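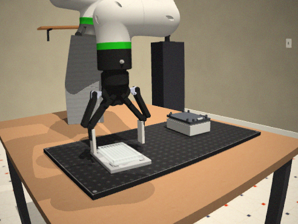
3 min read

Staltska Community Radio: progress report to the Kowalczyk Fund
November 12, 2025

Dear Viorica and everyone at the fund,

Thank you again for your patience over the summer, and for the very kind card. It is still pinned up beside the studio door!

The evening talk show is on the air. Lindalva Marinho has been hosting since the spring, and she has now done 69 live shows, with 18 guests coming back for a second visit (the school bus debate alone could have filled a week). We had 446 calls and messages from listeners, many more than we had dared to put in the application, and Lindalva tries to answer the ones she can't get to on air.

Your grant also paid for three trainee places. Usman Magsi and Dehua Fan are both reading the late news on their own now, and Dehua has started a short farming segment that our older listeners love. The third trainee left us for a paid job at Grarneo, and while we miss her at the desk, we couldn't be happier for her.

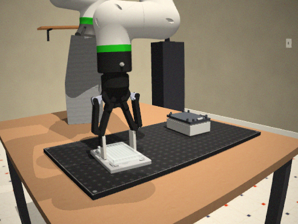
Robot arm with a tray on the table.

We are behind on one thing, I'm afraid, and that is the archive. The old tapes took much longer to sort than I had planned, and the labels from the Corkex years are hard to read. I would like to move that money into December, if you agree, and I've put the revised budget in with this letter.

Please do come by and sit in on a show whenever you're in town.

With warm thanks,
Qiuyue Su
Station manager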